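Flukamberg issue tracker
Ticket 464: Drawer policy scores worse after adding more demos
Status: Open, workaround in place
Component: training / action normalization
Opened 26th August

OK, so this one has been eating my week and I'd like more eyes on it before I rerun everything.

Short version: I trained the drawer-and-cube policy on the original 766 demos and it did pretty well. Then I merged in the newer batch from the Bangera recordings, which brought the set up to 1,777 episodes, retrained with the exact same config, and it got worse. Not a little worse either! The arm goes to the right drawer, slows down near the handle and then just sort of hovers, making tiny corrections until the episode times out.

Expected: more data, same or better success rate.
Got: hover and time out on most of the drawer pulls. Picking up the cube is fine, weirdly.

What I tried first (none of it helped)

Reran with two more seeds. Same hovering.
Went back to the May checkpoint to make sure the arm itself was OK. It opened drawers like it always did, so I stopped blaming the hardware.
Redid the hand-eye calibration anyway. No change.
Doubled the training steps. Loss went down nicely, behavior didn't care.
Turned off image augmentation. Slightly smoother hovering, if that counts as progress.

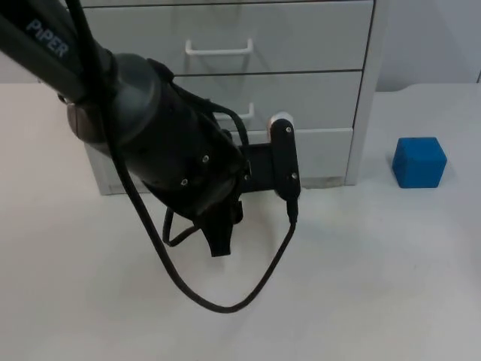
After that I gave up on the model and started looking at the data, which I should have done on day one. I plotted the action values for both batches side by side, and the wrist joints looked fine, the shoulder looked fine, and the gripper channel was a mess. The old batch stores the gripper as an opening width. The Bangera batch stores it as a fraction from closed to open. Same column name, same shape, totally different numbers. Our loader happily concatenates them and then computes one mean and one standard deviation over the whole pile.

So the policy has been learning a mix of two conventions, and at the handle (where the gripper command matters most) it picks something in between. I think that also explains the cube: it's wide enough that a half-wrong command still grabs it. That part is a guess, I haven't tested it.

Workaround

I wrote a small conversion script that rescales the Bangera gripper values to width before the merge, then recomputed the stats. It's on the Birnberg branch. Remember to delete the cached stats file first – I forgot, and lost a whole training run to it.

Result so far: 100 rollouts with the fixed set, and the hovering is mostly gone. There's still an occasional stall on the lower drawer, and I don't know yet if that's the same bug or a new one.

Still to do

Add a check in the loader that fails loudly when two batches disagree on gripper range.
Retrain on the old batch alone with the new stats code, so the comparison is fair.
Ask the Kurkbridge folks which convention their export uses before we pull theirs in too.

Leaving this open until the fair comparison is done. If you trained anything on the merged set, please don't put those numbers in the writeup yet.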